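The Fingertip Question

Inga is a pair of small arms on a bench in Narnstead, and she folds laundry. Lucero Sotelo has spent June working out which fingertips she should do it with. The slim black blades are my favourite — they can take hold of a single corner of cloth! 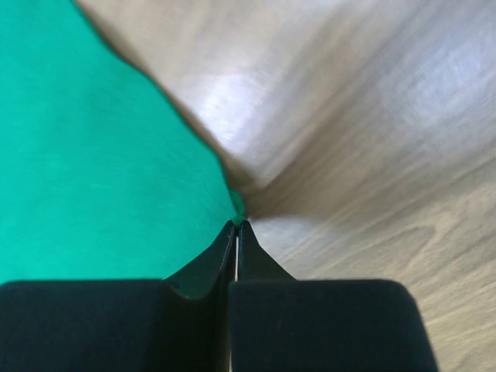 Wide pads grip well, says Sotelo, but they like to grab two layers when you want one. She ran 670 grasps on each of the 2 sets, and by mid-afternoon I was keeping score beside her and cheering.
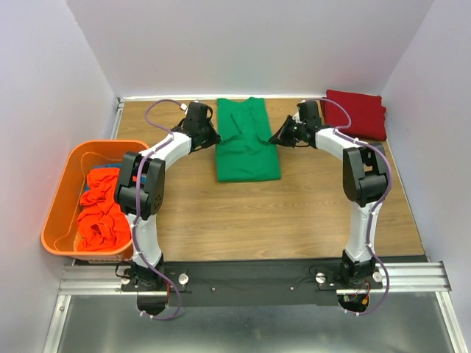
Inga's two arms at the bench, with a green shirt between them.

The controllers got a trial as well. Zurnonham's is quick and a bit jumpy. Flultbridge's takes nine seconds longer per shirt, but the arms move together so smoothly that I'd happily wait.
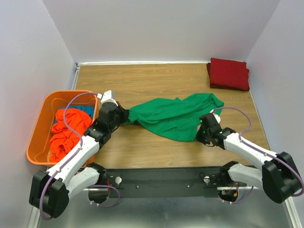
Page last updated: June, 4:10 pm

Sotelo wants to try a softer tip next, and a camera mounted lower at the wrist. I've asked to come back for towels.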